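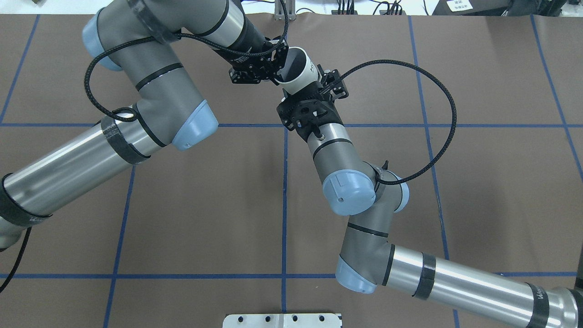 Campus Life | Alumni and Giving

The old library of Keltville College was closed for 20 months, and many students of that time never saw it from inside. In October it opened again, with a new reading hall paid for mostly by former students.

The college received 3,913 gifts for the work. Of these, 493 came from people who had never given before. The smallest gifts were of five dollars, and the alumni office wrote a thank-you letter for each of them also.

The hall has 100 seats and stays open until midnight during exams. On the upper floor is the Dağdelen Collection, with maps and letters which were kept for many years in the basement of Wullano House. Readers must ask for them one day before.

The Gasar Fund, which gave the first large sum, will now pay for two student assistants every year. They will help to make the catalog of the letters, a work that is still at its beginning.

20 shares | 5 comments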